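Teaching by hand is still teaching

Butkienė, 19th October

The sales line for the new sort of factory robot is that you don't program it, you show it. A worker who has packed boxes all her life takes hold of the arm, or puts on a headset and moves the arm from across the room, and packs a few boxes. The machine watches its own joints and its own cameras, and afterwards it packs boxes too. No code, no consultant, no cage full of engineers in matching fleeces. I have sat through this pitch in three different towns now and I have yet to hear anyone ask how many boxes.

So I asked, at Varthorpe, where a firm that makes trays and bottles for chemists' shops had been persuaded to try it. The answer, once we had got past "it depends", was 300 for a first attempt at one task. That is 300 times somebody picks up the same bottle and puts it in the same place, by way of a pair of handles that have none of the feel of a hand. Some go wrong and are thrown out. By the time the people there were content to let visitors see it, the count of showings stood at 2193, of which 1106 had been kept. The rest were dropped for slips, wobbles, a bad grip, or a pause while the person doing it scratched an ear.

I don't say this to sneer. A toddler needs plenty of goes as well. But the toddler, having learned to put a bottle in a basket, will put a shoe in a basket, and a biscuit, and your keys. What was learned at Varthorpe was a bottle of one shape going into a basket of one sort on a table of one height. Move the lamp and you are back to the handles.

The people who sell this will tell you I am out of date. The newer models, they say, learn from everyone's demonstrations at once, so that the 300 done in your shed are only the last polish on a great heap done elsewhere. Perhaps. I would like to see the heap. I would also like to know who did it, what they were paid, and whether they were told what it was for. Every showing is an hour or a minute of a person's working life, and the brochures speak of it as if it fell out of the sky like rain.

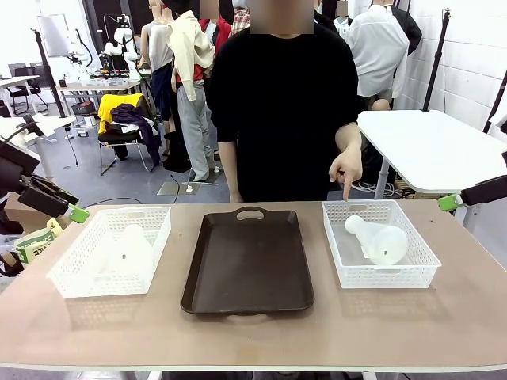
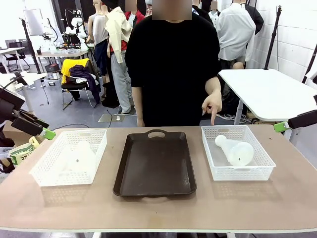
The question I keep returning to is what a person means when they show something, and how much of it gets through. Between two people, most of showing is done without touching anything. You say "that one", you nod, you raise an eyebrow when the other fellow reaches for the wrong shelf. A person in a black T-shirt holding a finger out towards a bottle in the right-hand basket is doing something any child of two would follow, even with an empty tray in the middle and another basket on the far side to muddle things. To a learner that copies only arm movements, the finger is nothing at all. It is a bit of background that happens to be near the bottle. If it is there in enough of the examples, the learner may come to lean on it in some odd way, and then be lost on the day there is no finger. There are systems that try to read pointing and follow spoken orders, and I'm glad somebody is trying. They are also the systems whose makers become vague when you ask how often the thing picks what was pointed at and how often it picks what was nearest.

I put this to the people selling a system called Brellska, and was told that pointing is "a solved input". I wrote that down because I had never met the phrase before. What I was then shown was one object pointed at, on its own, on a bare table. I asked whether we might have a second one beside it and was told the session was running late.

The trouble with remote control is of another kind. People are good at it, far too good for the purposes of the argument. Put a patient operator on the far end of a pair of arms and those arms will fold a towel, pour a cup of tea and very nearly thread a needle. Film that, leave out the operator, and you have a wonderful robot. I don't accuse every firm of doing so, and the decent ones put a line of small print in the corner. But the small print does not travel when the clip is passed about, and by the third time it reaches me from a cousin it is a robot butler that will be on sale next spring.

The operator's skill also hides the weakness of the machine under it. A good one learns which way the grip slips and leans the other way without thinking. She learns that the left arm is a shade slow. She makes up for a camera that can't see behind the box by remembering what is behind the box. None of that knowledge is in the recording, only the movements that came out of it. Then the learner plays the movements back as best it can with nobody's memory behind them, and everyone is puzzled that it fumbles.

Ollel, to be fair to them, did say this to me outright. They make the handles and the software for them, and their own advice is to use the clumsiest willing person you can find as well as the best one, so that the machine sees mistakes and sees them put right. It was the most sensible thing I heard all year. It also doubles the work, and it wasn't in the brochure.

What would change my mind is fairly dull. Take a task the robot has been shown, swap the basket for one from a different shop, and let it try 100 times with no one at the controls. Print the number, with the failures in. Say how many hours of showing went in beforehand and what those hours cost. In March I wrote to four firms asking for just that. Two sent me a video.

Contact the opinion desk | © All rights reserved | Back to top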